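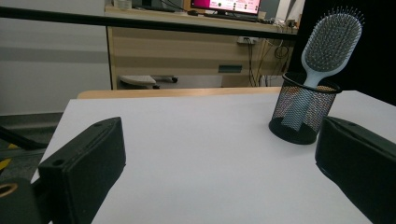 Thread: Renting near Tisetti Street, worth it or run?

mossbucket
So my lease at Barness Court is up in October and they want $977 a month to renew. I was paying $695 when I moved in! The room is fine, the kitchen is fine, but that's a big jump for a studio with a window that faces a dumpster. Has anybody here moved from Barness over to the Tisetti Street side? I keep seeing listings over there and I can't tell if they're cheap because they're old or cheap because something is wrong with them.

pintobean_44
I did it two winters ago. Old, mostly. The radiators bang at 5 a.m. and you get used to it. Parking is a nightmare though, so if you have a car, go look at the street after dinner before you sign anything.

mossbucket
No car, I take the bus. Banging radiators I can live with (I sleep like a rock).
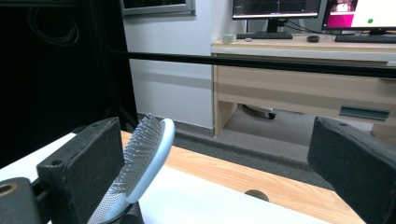
My bigger worry is the management company. The two places I liked are both run by Stastus, and the reviews are all over the map. One person says they fixed a leak the same afternoon, the next one says three months with no oven. How does that even happen?

quietstairs
Depends on the building. I'm in a Stastus place and have no complaints. Put everything in writing and they're pretty quick.

pintobean_44
Gotta disagree with quietstairs. I put everything in writing too and my deposit still came back short. They charged me for "wall cleaning" on walls that were painted over the week after I left.

quietstairs
Did you do the move-in checklist? They go by that thing like it's the Bible.

pintobean_44
Yes I did the checklist lol. Filled out front and back.
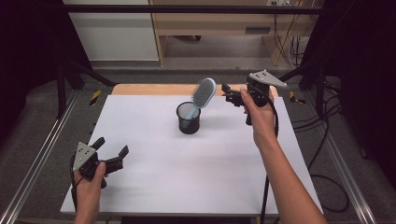
2 min read

larkspur_annex
Coming at this from the other side — have you tried asking Barness for less? I was in one of their buildings for years and they came down both times I asked. Email them the listings you found and say you'd like to stay. The worst they can say is no, and you still have time to look.

mossbucket
Ooh, I never even thought of that. I figured the number was the number.

quietstairs
It won't work in that building, there's a waitlist. They'll just let you go.

larkspur_annex
Maybe! Costs nothing to ask though. And sign up for the Xenos listings email while you're waiting, it's better than the big sites for small landlords.

mossbucket
Ok, writing the email tonight. If they say no I'm going to see the corner place on Tisetti, radiators and all. Will post what they say.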